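Patterned glass is flat glass with a texture pressed into one or both faces. It is made by passing soft glass between metal rollers, one of which carries the design. The pattern scatters light and hides scratches, and the sheet is widely used in doors, shower screens and outdoor furniture.

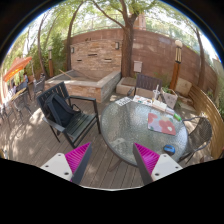
Round patio table with a pebbled glass top

The Tilcombe works, opened by Ching-wen Choi, offered 48 roller designs. Production later moved to Wukstead.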